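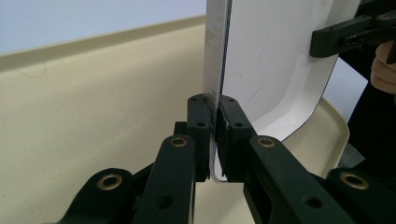
Page last changed: Sunday, 6.45 pm

WHITE PLASTIC, AND WHAT TO DO WITH IT

The white plastic panels are getting their wipe-down, and the one at the top of this item is a fair sample of the job. Smudges, scuffs up towards the top, and what looks very like a hair stuck to the front. White must have seemed a good idea to somebody in a showroom.

Akosua Antwi has been through the cupboard under the sink and reports that we own 6 cleaning sprays, all of them nearly finished and two of them the same one. She would like it known that washing-up liquid in warm water does the work of the lot. Use a soft cloth, wring it out well, and go over the broad flat side first. Then do the edges, where the grey stuff likes to settle and where most of us lose interest.

A few requests before anyone gets keen. Please keep the green scourers for pans. They will shift a scuff in seconds and leave a dull patch that catches the light for the next ten years. The same goes for the cream cleaner from Tovar, which is lovely on the bath and belongs there. If a mark won't budge, try a dab of bicarbonate on a damp cloth, rub gently, and then consider whether you can live with it. I have found I can live with a great deal.

Corners with a dark trim want a cotton bud or an old toothbrush. Go along the line and don't dig at it. Yulan Lu dug at hers last June and has spent 57 pence on glue and most of an evening holding it down with her thumb.

Dry everything with a tea towel afterwards or you will get streaks, and then you will be told about the streaks. Hair comes off best before any water goes near it. Once damp it simply moves to another part of the panel and waits.

Cloths are in the Divwood box by the back door. Used ones go in the bucket, and the bucket goes home with whoever filled it last. At present that is me, again.

Next time: the inside of the microwave. Bring a lemon and low expectations.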